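Gripper holds a bag neck fine, struggles with tubs

benchrat
Posted in Home Builds

Second arm I've put together at the shared shop. Parallel gripper, black linkage plates, green pads on the fingers, wrist camera looking down past them. Servo is the small Dresta. The plan is for it to hold bags and tubs while a person packs them.
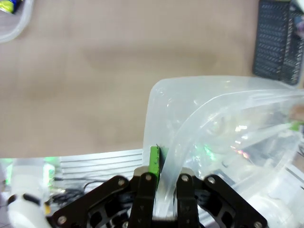

Clear bags are the easy part if you gather the plastic first. I run the servo at 80 percent and ramp it over 2000 ms. Full power made it buzz.

vernimo_fan
What pads are those? Mine are Vernimo foam and they shed.

benchrat
Nekia sheet, cut with a knife. I change them every 100 grabs.

oldsolder
That's too often. Wipe them with alcohol and they last. I'd also drop the ramp, all it does is slow you down.

benchrat
Tried it without the ramp in March and it chewed up thin film. The ramp stays.
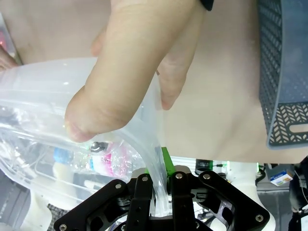 For now a person twists the neck and guides it in between the fingers. I'd like the arm to find the neck by itself, but the camera gets a lot of glare off the plastic.

akl_mods
Polarizing film over the lens. I use it on my Akl arm.

oldsolder
Or move the lamp. Film costs you light.

benchrat
Will try the lamp first. The tubs are a different problem. Rounded corners, and the weight shifts when you tip one.

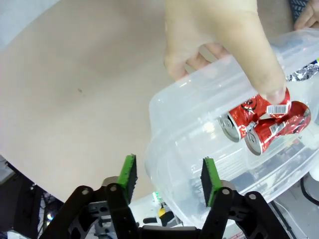
I'm thinking of longer fingers, 2 cm more on each side.

oldsolder
Longer fingers will flex. Make the pads wider.

vernimo_fan
I'd go longer. Post the plate files if you cut new ones.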